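September, 6:40 a.m.

Slept badly again, five hours at best, in two pieces. The bedroom was at 74°F when I went up and 71 when I got up to read the thermometer at three. The window was open four inches the whole time. Outside air was down to 58 by then, so the room is still giving back what the west wall took in during the afternoon. Brick does that. It runs six or seven hours behind the sun, and the peak on the inside face comes just when I want to be asleep.

Ihor Zinchenko came over from Rukodcombe last evening to look at the attic. He took the hatch off, went up with a lamp and was gone for 40 minutes. Findings as follows. The insulation over the back half of the house is thin, and in the corner above the bedroom it has been pushed aside, probably when the old wiring was pulled. Bare lath there, a patch the size of a door. The vents under the eaves on the north side are painted shut. He thinks the vents matter more in summer and the bare patch more in winter, and that I should do both before the heating goes on. He would not take money. He took two jars of plums.

I read the Kindent leaflet after he left. Their batts come in two widths and neither matches my joist spacing, so every run would need trimming. Prokopenko sell a loose fill that goes in by hose, with the blower on loan for a day. Less cutting, more dust. I priced both on the back of an envelope and the loose fill comes out cheaper if I do the whole attic, dearer if I only do the back. Decided nothing. Will measure the joists again on the front side first, as I only measured three of them and assumed the rest.

On the bedding. I have been using the winter comforter straight through, out of habit, and it is too much for a room at 74. The trouble is the early morning, when the draft from the window finally gets to the bed and a sheet alone is too little. I tried the sheet with the thin wool blanket for four nights and woke cold at five on two of them. Tried the comforter folded down to the knees and woke hot at one. The better arrangement so far is sheet and blanket, with the comforter off to one side where I can drag it over without sitting up. Waking to do it costs me ten minutes. Waking fully costs an hour.

Moved the fan as well. It had been blowing in. Turned it to blow out of the back window at ten, with the landing door open, and the room dropped three degrees before midnight, against one degree the night before. Outside temperature was close to the same both nights. I would like a third night before I trust it.

Left knee stiff on the stairs. Coffee at six, one cup. The tin from Gindska is nearly finished and the last inch is mostly powder, so it clogs the filter — switch to the other tin tomorrow.

To do: scrape paint from the north vents, joists, return Ihor's lamp, wash the blanket. 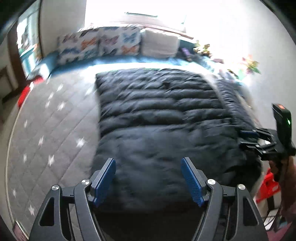
Navy comforter and the star-patterned mattress cover.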